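Teaching the arm to put a bowl on a stand

12 December 2022
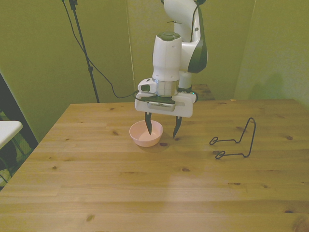
One finger inside the bowl, one finger outside. The wire stand is waiting on the right.

Since June I have been learning how to teach a robot arm by moving it from a distance. I promised my sister I would write something about it that she can read without a dictionary, so I will try.

The task sounds very small. There is a bowl on the table and a stand made of black wire, the kind people use to show a nice plate on a shelf. The arm should take the bowl by its rim, carry it to the stand, and leave it there, leaning on the back. I do this by hand at home in two seconds. With the arm, my first good one took 94 seconds, and I was sweating.

We have two ways to show the task. In the first, you hold the arm by the wrist and push it where you want. In the second, you sit at the other side of the room with a small controller and the arm follows your hand. I began with the first way and I liked it very much. You feel the weight of the arm, you feel when the finger touches something. But your own body is always between the camera and the table, and when I looked at the recordings from my first week, I saw mostly my elbow. Tshepo Ngubane, who shares the room with me, deleted all of them. I was a little sad about that but he was right.

So now I use the controller. The hard thing is that you do not feel anything. You must look. When the fingers go down to the rim, one inside and one outside, I have to decide with my eyes only if the outside finger is low enough, and also not so low that it scratches the wood. The table has already some marks from me. From my chair the depth is difficult to judge, and I learned to look at the shadow of the bowl and how the tip comes near to it. I don't know if this is the correct method. It is my method.

The rim itself is also a question. If you take it too high, the bowl turns between the fingers when you lift. If you go deep, the bowl is held well but then you arrive at the stand with the fingers in the way, and you cannot lean the bowl back before they hit the wire. I changed my mind about this maybe four times. At the moment I go a bit deeper than I like and I open the fingers early.

Then there is the turning. A bowl lying on the table has to become a bowl standing on its side, and the wrist must do this somewhere on the way. In the beginning I turned it at the end, just in front of the stand, because this is how I would do it in my kitchen. Kgomotso Jacobs watched me for one afternoon and asked why I wait so long. She turns it directly after the lift, slowly, and then only moves sideways. Her demonstrations look boring and they are much better. When the bowl arrives it is already in the right position, and the last part is only going down.

I fall into one bad habit again and again. When I make a mistake in the middle, I stop and think, with the arm hanging in the air. For a person watching it is nothing, but the recording has this long stop inside, and the program which learns from it can learn the stop too. In one test the arm lifted the bowl, went halfway, and rested there like it wanted to remember something. This was me. I recognized myself! Now, if I have to think, I cancel and start again.

Some numbers, for those who like them. On a normal day I make 21 demonstrations before lunch, and after lunch fewer, my eyes get tired. Together with Tshepo and Kgomotso we have now 1596 in the folder for this one task. Over 12 were with the stand turned the wrong way, and I kept these apart in another folder, I am still not sure what to do with them.

I move the bowl and the stand a little before every new one. At the start I was moving them always to the same few places without noticing, near the knots in the wood, because the eye likes to have a point. Kgomotso suggested to close the eyes when putting the bowl down. It works well enough, although once I put it on top of the stand's foot.

My cousin in Drosberg asked me on the phone if it is not a strange job, to do the same thing so many times. I think it is similar to when I learned the piano and had to play the left hand alone. After some days you don't see a bowl anymore, you see only the rim and the gap.

Next week we start with a spoon. Tshepo has already tried it one time and he did not want to talk about it - so I will write again when I know more.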